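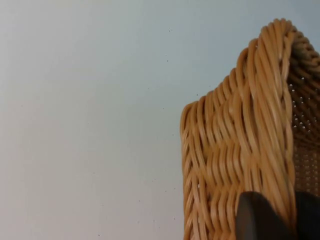 August 12, 2026

My sister-in-law Mio Tsuji asked me over dinner when she can buy a robot that tidies the living room. I said not this year. She wanted to know why, and I gave a bad answer, so I'm trying again in writing.

Take a basket. Moving one is about the smallest chore there is, and most people do it while thinking about something else. A two-finger gripper has to get one finger inside the wall and one outside, then close. A wicker wall bulges, the rim is thicker than the part under it, and the weave is full of holes. I'd expect a depth camera to have opinions about those holes.

Then comes the lifting. Pick up a basket by one side of the rim and it tilts.

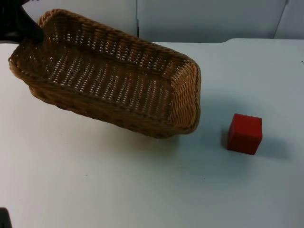 An empty basket can hang at an angle and no harm is done. Put 11 toy blocks in it and the low end gets heavy, and whatever was on top may end up on the floor. A person would reach over with the other hand without deciding to. Getting two arms to share a load like that is still real work.

I used to keep a list of household jobs and mark which ones I'd trust a machine with. It had 55 lines in June. I had marked 16, and most of those were vacuuming or some version of it. Picking up a single block was on there. Carrying a full basket to another room wasn't.

Lihua Pan thinks I'm too strict and that slow is fine if you're out of the house anyway. She may be right about slow. I would still want to come home and find the toys in the basket.

Mio says she'll ask again next summer.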